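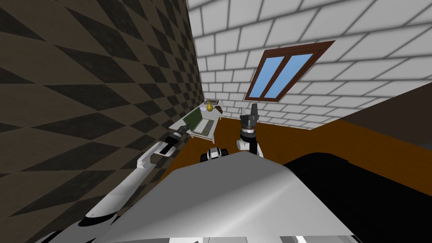
Rivar Files Objection to Donnelly Pipeline Permit

Jan 19, 2024

Rivar has lodged a formal objection to the permit for the Donnelly gas pipeline. The filing carries 3613 signatures and asks for a buffer of 1000 metres at the Grurkard wells.

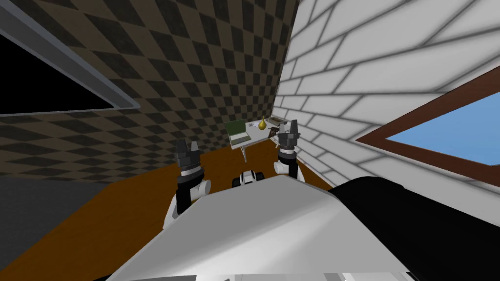 The current permit sets the distance at 200 metres. Huia Ruddock will present the objection when hearings open in April.

We use cookies. Accept | Settings

Related releases
Rerkness route survey published
Tapio Lahtinen joins Rivar legal team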